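How to Get Your Towels Soft Again

If your bath towels have gone stiff and scratchy on you, don't give up on them yet! Mine get that way every October, when I stop using the line and go back to the dryer (and, I confess, to too much detergent). Start with a hot wash, no soap at all, and pour in 2 cups of plain white vinegar.
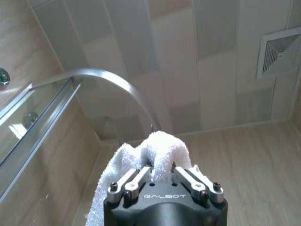

Once that cycle is done, run a second one with half a cup of baking soda, again with no detergent. Give each towel a good hard shake before drying, and skip the softener sheets, which leave a coating behind. I do this every 3 months or so with our old Hestow set.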